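Manipulation in Simulation: handout for weeks four to six

Project strand, second-year robotics

Hello again. I've put everything for the next three weeks in one place, partly so you can find it and partly so I stop answering the same email at eleven at night. Read it through once before the lab, then keep it open in a tab while you work. If something in here disagrees with the slides, believe this one (the slides are older and I haven't had the heart to redo them).

Where we've got to

By now you should all have the Jandon simulator running on a lab machine, and most of you have it on your own laptops too. Hemi Bolger wrote a lovely short install guide last year and it still works, apart from step four, where you should skip the graphics check altogether. If the window opens black, close it and open it again. I wish I had a better answer than that.

You've moved the arm joint by joint, you've moved it by giving it a target for the hand, and you've all discovered what happens when you ask for a target inside the table. Good! That was the idea. From here on we stop waving the arm about and ask it to do a job.

The job

The task is chess. Well, a tiny bit of chess. Your arm has to pick up one named piece from the board and put it down on one named square, upright, without knocking anything else over. You don't need to know the rules of the game and your program won't either. It gets a start square and a finish square, and off it goes.

I like this task a lot. The pieces are small, they stand close together, and they fall over if you breathe on them. It looks like something you could finish in an afternoon, and then you spend the afternoon on one pawn. There are 200 start positions in the practice set, and they range from very kind (one piece, middle of the board) to really quite nasty.

Frames, again, sorry

Almost every problem in week four comes down to frames, so let's go over them once more. You have a world frame, fixed to the room. You have a base frame, fixed to the bottom of the arm. You have a tool frame, fixed between the fingertips. And now you have a board frame, with its origin at the outer corner of square a1 and its x axis running along the first rank.

The board is never square to the table. I've set it up so that each start position turns it by a small random angle, and I did that on purpose, as last year half the class quietly assumed it lined up and got away with it until marking day. You need to read the board's pose at the start of every run and work out your square centres from that.

A square centre in the board frame is easy. Take the file number (a is nought, b is one, and so on), add a half, multiply by the width of a square. Do the same with the rank. Then add the width of the border to both, which is the bit everybody leaves out. If your hand is always off by the same little amount in the same direction, go and look at your border.

Then you turn that point into the world frame, and from there into the base frame, and only then hand it to the solver. Write it as three separate functions, please. I know you can squash it all into one line. I've had to debug that line.
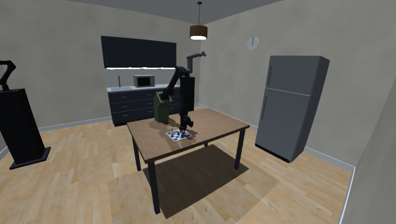 Coming down on a piece

Now for the approach, and I mean the last little stretch before the fingers close. My advice is to split it in two. First go to a point straight over the piece, well clear of the tops of its neighbours, and stop there. Let the arm settle. Then come straight down, slowly, keeping the hand vertical the whole way.

The stop matters more than you'd think. The controller in Jandon has a bit of bounce in it, which we've left in because real arms have it too, and if you start going down while the wrist is still swinging you'll clip whatever's next door. Nikau Lockyer did a neat thing in his project where he watched the joint speeds and only went down once they'd all dropped below a limit. You're welcome to copy the idea, so long as you say so in your report.

Think about which way the fingers open as well. They need a gap on either side of the piece, and in a crowded position there may be only one direction that gives you both gaps. Please don't fix the wrist angle at the top of your program and forget about it! Look at the neighbouring squares, pick the direction with the most room, and turn the wrist before you go down.

Close gently. The default grip force is far too high for this and the pieces shoot out sideways like wet soap, which is very funny the first time. Turn it down until the piece only just stays put, then turn it up a touch.

Putting it down again

People spend two weeks on picking up and ten minutes on putting down, and then lose most of their marks on the putting down. The trouble is that you don't quite know how far up the piece you're holding it. If you let go too high, it drops and tips. If you go too low, you push it into the board and the solver has a little tantrum.

The simple way is to remember the height of the hand when you closed the fingers and go back to that same height before you open them. That will get you through most of the practice set. The better way is to come down to just over that height and then creep until the wrist force sensor feels something. Try the simple one first and see how far it takes you.

After you open the fingers, go straight up. Straight up! Don't set off for home on a diagonal, however tempting the shorter path looks.

What can get in the way

The room in the simulator has furniture in it, and the collision checker knows about all of it, including anything else that happens to be standing on the table with your arm. If the planner says there's no path, it's nearly always because an elbow would go through something, even though the hand itself is fine. Turn on the collision view (press K) and look at where the elbow ends up.

There are usually several ways to put the hand in the same place, with the elbow bent one way or the other. The solver hands back the first one it finds. Ask it for a few and try them in turn. Ziad Hamdan, who is in the lab with you most weeks, has a small script for this and will show you if you ask nicely. He will not write it for you. I've checked.

Shadows, by the way, have no effect on anything unless you're doing the camera option. I had a long email about shadows last year.

The camera option

Everyone starts with the poses handed over by the simulator, which is cheating, but useful cheating. If you finish early, or you just fancy it, you can throw those away and find the board from a camera view instead. Inmaculada Mateos gives the vision lectures and has agreed to take questions on this part, so go to her and not me, as I'll only send you to her anyway.

Two hints from me all the same. Find the border first and work inwards, and don't try to find each square separately. And test with the lights turned down in the settings file, since that's what the marking script does for some of its runs.

How it's marked

Your program will be run on a hidden set of 131 positions. For each one it gets a mark for lifting the right piece, another for the piece ending up on the right square, and another for every other piece still standing. There's a time limit per run, and it's generous. Slow and tidy beats fast and wild every time, so please slow down.

The best total anyone in the class has had under the old marking was 426, from Delwyn Wihongi, who used no camera, no clever learning, nothing fancy at all. She wrote very careful frames code and tested it on the dull positions as well as the hard ones. I've put her report in the shared folder, with her permission. Do read the part about logging.

On logging: write down every target you send and every pose you get back, with a time next to it. When a run goes wrong you'll want to know whether you asked for the wrong thing or the arm failed to do the right thing, and you can't tell those apart by watching.

Before the next lab

Read the Gethin notes on solver options, sections two and three (section one is history, nice but you can leave it). Get your three frame functions written and tested with the arm switched off. Just print the square centres for a turned board and check a few of them by hand with a pencil. Then get the hand to hover over a1, h1, a8 and h8 in turn. If all four corners look right, the squares in between will be fine.

Bring your log file from at least one run, even a terrible one. Terrible ones are better, to be frank, as we'll be reading them out in pairs and working out what went on.

We're in room 472 as before. The door sticks, so push hard. Labs start at ten past two, and I'll be there from half past one if you're stuck on the install or just want to sit somewhere quiet and fix your border width.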